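Benches & Work Tables > Repair and Assembly > Slatted Top

Pletovwood Slat Bench, metal top, standing height

Slatted work table for repair rooms, small assembly, pack-out, school shops. Metal top, open slats, one lower shelf. Ships flat. Two people to put together, one if you're patient and have a wall to lean things on.

We've sold the Pletovwood line for years, mostly the solid tops. The slat version came in as a special order and kept getting reordered, so now it's a regular stock item. Same legs, same feet, same bolts as the solid top. If you already own a Pletovwood solid bench you can buy the slat top by itself and swap it over, part number is on the order sheet.

What people use it for. Computer repair, mainly. Also small engine work, bike shops, aquarium stores, a couple of potters. Anything where crud lands on the table and you would rather it went through then pile up. Screws go through too, so read the bit on the tray.

The top
Slats run the long way. Edges are rolled, no sharp lip, you can rest your forearms on it all afternoon. Gap is narrow enough that a screwdriver handle won't drop through but a small case screw will. Wipe down with a damp rag. Don't use anything gritty, it scratches and the scratches show.

Rated load is 512 pounds spread evenly. Spread evenly means spread evenly. Don't hang a big vise off one corner and call us. For a vise get the corner plate, sold separate, bolts under the slats and takes up the twist.

The legs
Square tube, welded feet, leveling screws with rubber pads. Height adjusts in 8 steps. You pull the pin, lift, drop the pin back in. Do opposite corners a step at a time or it binds. Empty the table first. Yes, all of it.

Casters are available but we don't love them on this one. Fine for moving, less fine for leaning on. If you have to have casters get the locking set and lock all of them.

Catch tray
Slides in under the slats on two rails. Gray plastic, shallow, lifts out from the front. Catches the screws, clips, standoffs, crumbs. Order it with the bench, the rails are a pain to add later — you have to flip the whole thing over. A magnetic strip fits along the front of the tray and grabs most of the steel screws before they wander.

Lower shelf
Solid, not slatted. Holds parts bins, a toolbox, boxed stock. Rated 50 pounds. Not a seat, not a step.

Power and grounding
No outlets built in. The Nanus power rail clips to the back edge, goes on without drilling. Cord exits left or right, you pick when you install it. There is a ground stud on the rear left leg for a wrist strap lead. Bare metal top is a conductor, so never work on anything powered up directly on the slats. Put a mat down. The Nanus static mat is cut to fit and snaps to the same stud. Bring your own mat if you have one you like, just check that it lies flat over the gaps. Thin ones sag a little.

Lighting
Desjardins clamp lamp fits the back rail. The long arm version reaches the front edge, the short one dosn't. Most shops want the long one.

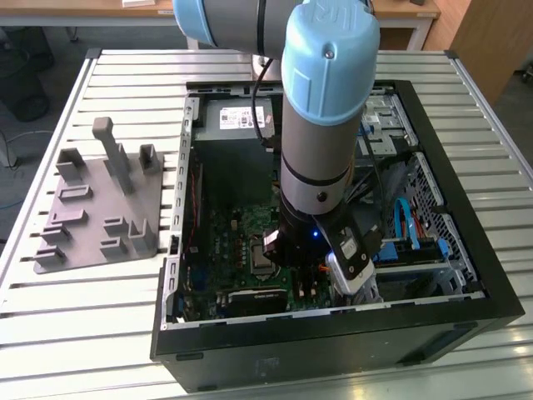
Open desktop case on its side on a slatted metal table.

Sizes and stock
Two lengths, one depth. The short bench is in stock most of the time. The long one comes in batches, next batch is due September, and the last one went fast. If you need several for one room call before you order so they come off the same run — finish can vary a shade between runs and it bugs some people when they're side by side.

Shipping
Goes by freight, on a pallet, to the curb. Liftgate is extra, ask for it if you don't have a dock. Check the carton corners before you sign. A bent slat is the usual damage and we'll send a new one, but only if it's noted on the slip.

Assembly
Allow an hour. Hex keys are in the box. Leave every bolt loose until all the legs are on, then stand it up, level it, tighten from the middle out. Check them again after a week of use.

Returns
30 days, unused, in the original carton. Tops that have been drilled can't come back. Same goes for mats that have been cut.

Goes with
Pritel drawer unit, hangs under either end, takes a padlock. Pritel bin rail, for the back edge, won't fit on the same side as the power rail so plan that out first. Replacement feet, pins and slats always in stock, sold one at a time.

Questions on fit, send us the room size and a rough sketch. Phone sketches are fine.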